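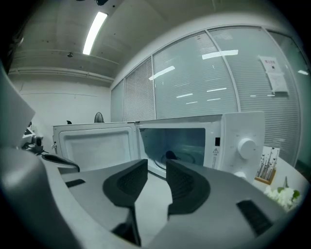 Teaching a robot arm to turn a microwave knob – any tips?

Our student club has entered the Ranex kitchen challenge in January and we're having the best time with it! The robot has to put something in a microwave, shut the door and set the timer, and we teach it by doing the whole job ourselves with hand-held grippers, then training on the recordings. The putting in and shutting part is coming along really well. The trouble is the knob. Ours is the big round one sticking out of the middle of the control panel, and the pads on the gripper are tall and curved, so there's more than one way to grab it and everybody in the club has a favourite. We have 600 recordings so far. The trained arm gets to the knob, closes on it, and then either slides off the front or turns it a tiny bit and stops.

We do all the recording at a long desk with the door left open at the start of each go. A ball is our favourite thing to practise with, as it doesn't matter which way round you pick it up.

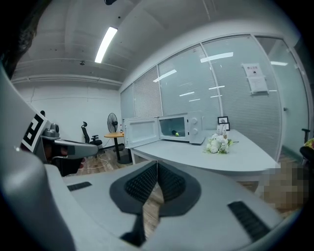
Photo: Wike Student Robotics

There's a second round control on the panel as well, and once in a while the arm heads for that one, which makes us laugh but is not great for points. Should we record more, or record differently? We're first years, so please keep it simple :)

knobsandcogs
Posted Aug 19, 2026

Differently! I was in a club that did a very similar task and we got so much further once we agreed on one grip. Pick the person whose turns look the cleanest, have everyone copy them, and record the knob on its own for a while – start with the gripper already close, pads level with the centre of the knob, one smooth turn, let go, back off. We did it in sets of 16 and then swapped people so no one got sloppy.

Also look at how your turns end. If half your club lets go and re-grips partway round and the other half twists their whole arm, the robot ends up with a mushy mix of both, and that could easily be your "turns a tiny bit and stops". Choose one. I'd go with the re-grip, since most arms run out of wrist.

For the wrong knob, move the start position around a lot more, up and down especially. Good luck, it's such a fun task!

leftwristlimit

Rubber bands around the knob. Check the rules first though.

datetti_lurker

Seconding the one grip idea. We had 4 people recording on 2 grippers for our Kuller course project and you could tell who had made each recording just from how they came in at the handle. I'd keep your old recordings for the ball and the door, they sound fine, and only redo the knob part. And have a look at whether your own hand slides off in any of them. Some of ours did and we'd left them in!

toastedservo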